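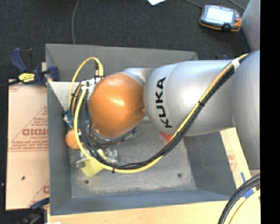
4. Vaciado de la bandeja: qué puede hacer la máquina y qué no

Esta sección explica la tarea de recoger piezas sueltas de una bandeja con el módulo Onduvow. Lea todo antes de empezar.

4.1 Preparación

1. Fije la bandeja a la mesa con abrazaderas. Una bandeja que se mueve 2 milímetros ya produce errores de agarre.
2. Revise que los cables del brazo tienen holgura en todo el recorrido.
3. Ponga en la bandeja un máximo de 20 piezas, sin apilar.
4. Deje la consola de mando al alcance de la mano.
5. Inicie el ciclo a velocidad reducida.

PRECAUCIÓN: No meta la mano en la bandeja con el ciclo en marcha, tampoco cuando el brazo está quieto. Pulse antes la parada de emergencia.

4.2 Resultados que puede esperar

En el taller de Haddad, Parveen Zaidi registró 1.396 intentos con piezas rígidas. Fallaron 354, casi todos en las esquinas. Una persona hace el mismo trabajo más rápido y sin preparar nada.

Nota: Con bolsas, trapos o cubiertos mojados el módulo todavía no es fiable. No lo recomendamos para ordenar una cocina ni para doblar ropa.

4.3 Si el agarre falla

1. Pare el ciclo.
2. Separe las piezas de las paredes de la bandeja.
3. Repita la calibración (sección 3).

Si el fallo continúa, escriba a Tarek Atallah, soporte de Dridard, e indique el tipo de pieza.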